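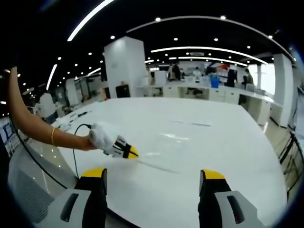 The Wokura worktable in white, set up in an open-plan room

Wokura Worktable, Large
Item no. 3467

I've been selling tables for a good while now and this is the one I keep pointing people to when they tell me they need space. It's big, it's white, it's smooth, and you can spread a whole job out on it and still have somewhere to put your elbows! I use one myself for packing orders (and for lunch, don't tell anyone).

The top comes from Dalach and the legs are bolted on from underneath, so you won't find any screw heads on the working side. White does show marks, I'll say that up front. Mine gets a wipe with a damp cloth and a drop of dish soap on Fridays and it still looks good. Please keep scouring pads away from it, they leave dull patches and I can't fix those for you.

People always ask me about chairs. I like a gray one with a perforated back next to all that white, and the little round holes keep it from looking heavy. Chairs are sold separately, by the way.
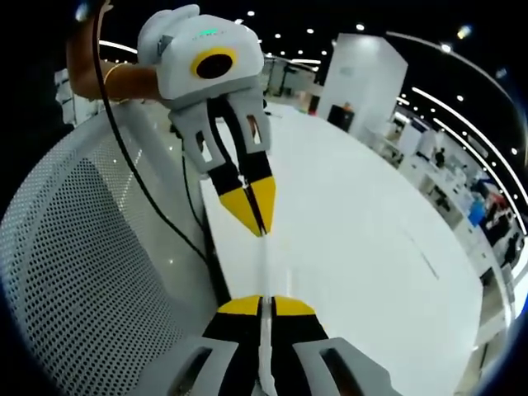
Good to know before you order

Holds up to 100 kg, spread evenly
Comes in 2 boxes, legs in the smaller one
Hex key included, bring your own screwdriver
Color: white only for now, the gray top is due in December

Delivery and pickup

I ship with Drullico, and they'll call you before they come. The big box is a two-person carry, so grab a friend. If you'd like to try the table first, there's one standing in the Butkienė showroom. Go lean on it, put your bag on it, pull up a chair. Pickup from there is free, just bring your order number and a car with seats that fold down.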